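Orar cuando no hay ganas de alabar

Entrevista de Jolanta Wróbel
5 de septiembre de 2021
112 veces compartido | 3 comentarios

Kazimiera Kołodziej acompaña desde hace años a un grupo que lee los salmos de lamento en la comunidad de Birkis. Se reúnen por la tarde, leen un solo salmo y lo leen despacio. Conversé con ella sobre el enojo, el silencio y por qué tantas iglesias se saltan estas páginas. 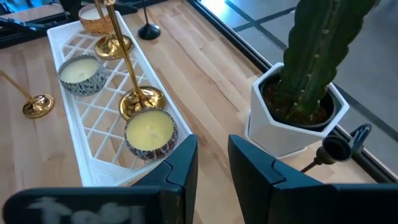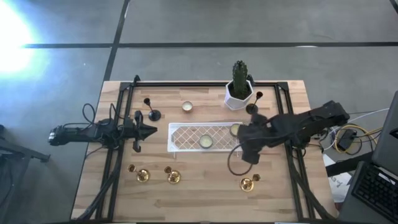 En la primera foto, velas y objetos decorativos sobre madera clara.

Le pregunto primero cómo llegó a los salmos de lamento, y ella se ríe un poco. «Llegué por aburrimiento», contesta. «Yo estaba preparando un estudio sobre la gratitud y no me salía nada. Abrí la Biblia en otro lugar y me encontré con el salmo 39. Lo conocía, claro, pero nunca lo había leído hasta el final sin correr.»

El final de ese salmo es duro. El que ora le pide a Dios que aparte de él la mirada, que lo deje respirar antes de irse. No hay después una promesa ni un canto. Kołodziej dice que esta fue la cosa que la detuvo. «Me pareció que faltaba un versículo. Fui a otra traducción y tampoco estaba. Entonces entendí que alguien había guardado esta oración así, y que el pueblo la había cantado así.»

El grupo empezó con 11 personas y la mayoría sigue. No hay predicación. Una persona lee en voz alta, hay un silencio, otra persona lee de nuevo, a veces en una traducción diferente. Después quien quiere repite el versículo que se le quedó. Sobre este punto ella es bastante estricta: se repite el versículo, no se explica. La explicación viene en la segunda parte, con café, y quien prefiere irse a casa puede irse.

«Al principio la gente se disculpaba», recuerda. «Decían: yo sé que Dios es bueno, pero. Y yo les decía que el salmista no pone siempre esta frase delante. Algunas veces la pone, otras veces la pone al final, y en el salmo 88 la última palabra son las tinieblas. Podemos dejarlo donde él lo dejó.»

Quise saber si no existe el peligro de quedarse en la queja. Es una objeción que ella ha oído muchas veces, también de parte de los pastores. Darmawan Pangaribuan, que predica en Birkis, se la hizo en la primera conversación que tuvieron. Tenía miedo de que el grupo se convirtiera en un lugar para hablar mal de la vida y, de paso, de la iglesia. Kołodziej lo invitó a venir. «Vino tres veces seguidas y en la tercera leyó él. No me dijo que había cambiado de opinión y yo no se lo pregunté.»

Para ella la diferencia está en el destinatario. Quien murmura habla de Dios con otros; quien se lamenta le habla a Él. «Los israelitas en el desierto murmuran en sus tiendas. Job dice cosas mucho más fuertes, pero las dice hacia arriba. Yo creo que para enojarse con Dios hay que pensar que escucha. El que no cree que escucha no se toma este trabajo.»

Hablamos también de la música. En el culto, dice, casi todos los cantos están escritos en tono de victoria, y los que llegan con un duelo encima mueven los labios. Ella no pide que se quiten los cantos alegres. Quisiera que una vez al mes se cantara un lamento completo, sin añadirle una estrofa final más luminosa. En julio lo probaron con una melodía sencilla, de cuatro notas, para el salmo 13, que sí termina con confianza. «Empezamos por el más fácil», admite. «Cuatro veces pregunta hasta cuándo. La gente cantó esta parte más fuerte que la otra.»

De sus propias pérdidas habla poco. Menciona a su hermano y una temporada larga en la que no pudo orar con palabras suyas. Se servía entonces de las palabras de otros y le bastaba. «Me daba vergüenza leer la oración de un libro, porque a mí me enseñaron que la oración debe ser espontánea. Pero Jesús en la cruz también reza un salmo. No inventa una oración nueva, toma el 22, que ya lo sabía desde niño.»

¿Y qué le diría a una persona que quiere comenzar sola, en casa? Me contesta enseguida: que lea en voz alta, aunque le parezca raro, y que no lea más de uno por día. También que tenga cuidado con la numeración, porque en algunas Biblias católicas el 39 aparece como 38, y más de uno ha venido al grupo con el salmo equivocado. «Lo leímos igual», dice. «Era un salmo bueno.»

El nuevo ciclo seguirá con las Lamentaciones, un capítulo por encuentro. El tercero, donde está la frase sobre las misericordias que se renuevan cada mañana, lo leerán entero, con todo lo que hay antes y con lo que viene después.

Comentarios (3)

Edmund Rutkowska
Gracias por la entrevista. Mi esposa y yo leímos el 88 anoche y nos quedamos callados un buen rato. ¿Qué traducción usan en el grupo?

Jolanta Wróbel
Edmund, suelen leer la Reina-Valera primero y después otra que trae alguno de los participantes.

Urszula Zieliński
Yo no estoy de acuerdo con lo de no añadir la estrofa final. Nosotros somos gente de resurrección y eso se tiene que oír. Pero lo del café en la segunda parte se lo voy a proponer a mi grupo.

Contacto | © Comunidad de Birkis | Volver arriba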